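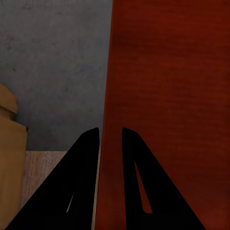 One comment on the April draft was that a manager does not choose a reliever from a table, he chooses from whoever is warm, and that any model ignoring this would mostly be measuring the bullpen phone. We accepted the comment. The version submitted here adds a warm-up constraint to the model, and the results in Section 4 changed enough that the draft tables should no longer be used.

Bullpen Order and Late-Inning Runs in a Three-Team Amateur League
Final project report, Applied Statistics
Submitted Monday, May 29, 2023

1. Purpose

The project asks whether a fixed bullpen order (setup man in the eighth, closer in the ninth) gives up more runs than an order in which the best available reliever enters at the point of highest leverage. The question has been studied often for the major leagues. We wanted to know if the answer holds in an amateur league, where bullpens are short, pitchers also play the field, and the gap between the best and worst arm on a staff is wide.

2. Data

Play-by-play records came from three clubs: Plurnham, Ibarra and Pronside. All games were scored in Zernance, a scorekeeping program that exports one line per plate appearance. After removing called games and games with missing innings, we had 1112 relief appearances. An appearance is counted once per pitcher per game, even if the pitcher moves to another position and returns to the mound.

The first 800 appearances in date order were used to fit the model. The rest were held back for testing. A random split was considered and rejected, as it would have put parts of the same game in both sets.

Two problems with the records should be noted. Pronside did not log bullpen activity for its road games, so warm-up status had to be inferred there from the inning and the score. Ibarra's scorer entered intentional walks as ordinary walks for part of the season. We corrected those we could identify from the notes field and left the others alone.

3. Method

Each half inning from the seventh on was treated as a set of states defined by outs, bases occupied and score difference. Leverage was computed from the win expectancy of each state. With this little data many states are rarely seen, so win expectancy was smoothed toward the neighboring states with the same number of outs.

Reliever quality was estimated as runs allowed above average per batter faced, shrunk toward the team mean. Pitchers with very few batters faced end up close to that mean. Fatigue enters as a penalty for pitching on consecutive days. We tried a separate penalty for pitchers who had played shortstop or catcher earlier in the same game, but the estimate was unstable and the term was dropped.

The warm-up constraint works as follows. A reliever is available only if he began throwing at least one half inning earlier. At most two relievers may be warm at once, and a pitcher who warms up twice without entering is unavailable for the rest of the game.

Each of the two policies was then run for 2000 simulated games per club, using the same random seeds for both. Extra innings were played out under the same rules.

4. Results

Without the warm-up constraint, the leverage policy allowed fewer late runs than the fixed order for all three clubs. With the constraint in place, most of the difference disappears for Ibarra and Pronside. Plurnham keeps a clear advantage. Its best reliever rated well ahead of its second, and under the fixed order he was often saved for a ninth inning with a lead of three runs.

On the held-back appearances the model was well calibrated in the seventh and eighth. In the ninth it predicted too few runs. We checked whether defensive substitutions explained the error and found no pattern by position.

Shortening the runs to 600 games per club left the ranking of the policies unchanged for Plurnham but reversed it for Pronside — the Pronside result should be read as no difference.

5. Limitations

The simulation assumes that pitchers perform the same in any role. Some of them may prefer a known inning, and a model fitted to one season cannot separate that preference from ability. Pinch hitters are also missing. The opposing manager in our simulation never responds to a pitching change, which probably flatters the leverage policy, more so against clubs with left-handed bats on the bench.

Inferred warm-up status for Pronside road games was tested by assuming every reliever cold, then every reliever warm. The estimates moved in the expected direction both times, and neither assumption produced a clear winner for that club.

6. Files

The cleaned appearance table, the fitting code and the seed list are in the course folder. The raw Zernance exports are not included and must be requested from the clubs.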